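Notas para la charla – puesta a punto y cuidado de una celda de dos brazos
Agosto de 2018

Empezar sin prisa, dejar que se siente la gente del fondo. Dar las gracias a Angharad Harries por la invitación y a todos los de Stullero por prestarnos la sala otra vez.

Contar primero de dónde vengo: llevo la celda Peltis desde que la montamos en enero, y lo que traigo hoy es el cuaderno de mantenimiento, con sus manchas de café y todo. Quien espere ecuaciones se va a llevar un chasco, pero si alguno tiene que cuidar una máquina parecida, creo que le va a servir.

La tarea es ropa: coger una prenda del montón, separarla y llevarla a una percha. La tela castiga los dedos de la pinza de una manera que las piezas rígidas no conocen, porque se mete por los huecos, suelta pelusa y tira de lado cuando pesa más de lo que uno pensaba.

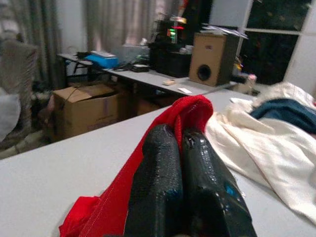 La rutina de los dedos la hacemos cada 24 horas de trabajo, y os la cuento tal como está en el cuaderno. Brazo en reposo, pinza abierta, corriente fuera. Pasar un paño seco por las caras interiores y luego un pincel blando por las articulaciones, despacio, hasta que deje de salir hilo. Mover cada dedo a mano y comparar el juego con el del otro lado. Si uno baila, se aprieta y se apunta (por favor, se apunta, que luego vienen las discusiones).

Aquí contar lo del ciclo 601, con cariño, que Lakmal Paul estará en la segunda fila. El brazo derecho empezó a cerrar tarde, nos pasamos una tarde entera mirando el programa Akanda línea por línea, y era el conector de la pinza, que se había aflojado con tanto giro de muñeca. Desde entonces revisamos el conector antes de abrir el portátil – y lo digo con un poco de vergüenza, pero lo digo.

Pausa. Beber agua.

Segunda parte, los dos brazos juntos.

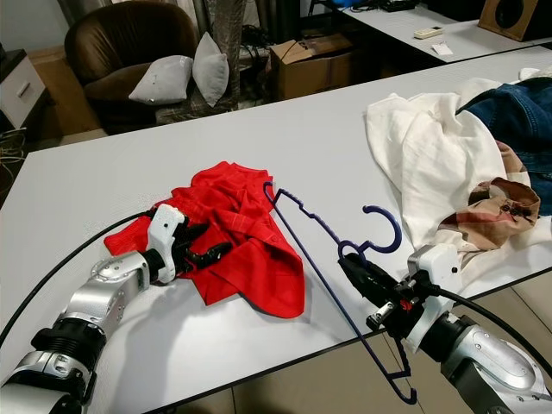

Cuando comparten mesa hay que calibrarlos el mismo día y con la misma referencia. Nosotros usamos la plantilla Pleltlow, 27 puntos por brazo, y tardamos casi 58 minutos con los dos. Parece mucho, lo sé, y yo también he tenido la tentación de hacer solo el que fallaba. Pero entonces se encuentran un poco torcidos y la percha lo nota enseguida.

Los cables: dejar holgura para el giro completo de la muñeca, recorrer el movimiento a mano y mirar dónde roza. Cambiar las bridas en cuanto se pongan blancas.

Si queda tiempo, hablar de los repuestos y de por qué guardamos siempre un juego de dedos ya montado. Si no, pasar a preguntas y dejar el cuaderno en la mesa de la entrada para quien quiera hojearlo.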